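Cinby Kitchen Sim: budget and purchasing notes

This repo holds the simulated kitchen we use to plan the Flonham test bench, plus the spreadsheet for arm, mount and countertop quotes. Contact: Joelle Dabbas (scenes), Ghassan Darwish (purchasing).

Contents
scenes/ 4 kitchen layouts
episodes/ 161 runs, kettle and toaster tasks
budget/ quotes from Zurketti and Qudah, one sheet per vendor

Reach and mount position are checked in sim before a purchase request goes out. Kettle tasks set the reach requirement.
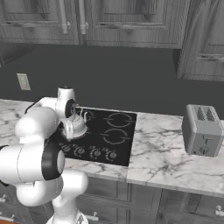
Kettle task, rear left of the cooktop, gray cabinets layout.

Budget notes
Spare gripper fingers are quoted at $685 a set. Order two with the arm. Zurketti lead time is up to 10 weeks, so requests for the spring bench need to be in by December. Freight and the mounting plate are separate lines in both quotes.

Known gaps
No cable routing in any scene. Contact forces are not tuned; do not use them to size a gripper.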